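3.2 Bin condition and block layout

Layouts were recorded at two sites, Hurkville and Detport, using the same type of two-compartment bin at each. The larger compartment held the blocks and the smaller one was left empty in every trial. Bins were not cleaned or repainted during the study, as wear on the inner surfaces was one of the variables of interest. Each layout used 6 blocks in two colors, and 778 layouts were kept for analysis after duplicates were removed. 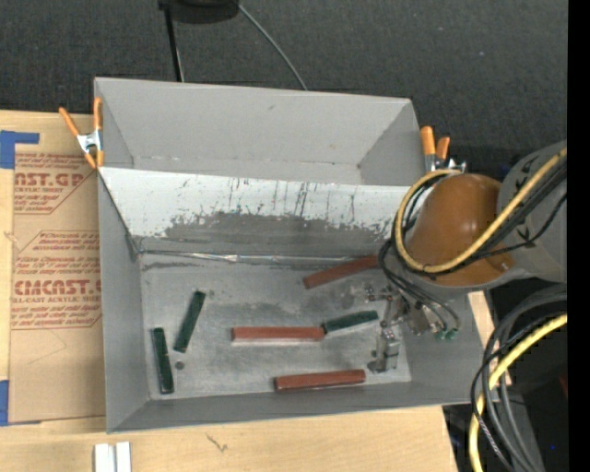
Figure 5. A layout with three reddish-brown and three dark green blocks in the front compartment. Note the worn lower part of the divider.

Block orientation was measured against the long axis of the bin. In Figure 5 the middle red block is almost parallel to that axis, while one green block near the left wall is close to perpendicular. Layouts with at least one block turned more than 60 degrees from the axis were coded as mixed - the remainder were coded as aligned. Contact between blocks was coded separately, and doubtful cases such as the green block at the right end of the middle red one were entered as "touching or near."

Surface marks were scored on the Storkik scale for the floor and the divider only. Dark smears and scuffed patches on the floor were scored together; the two could not be separated reliably in the October pilot.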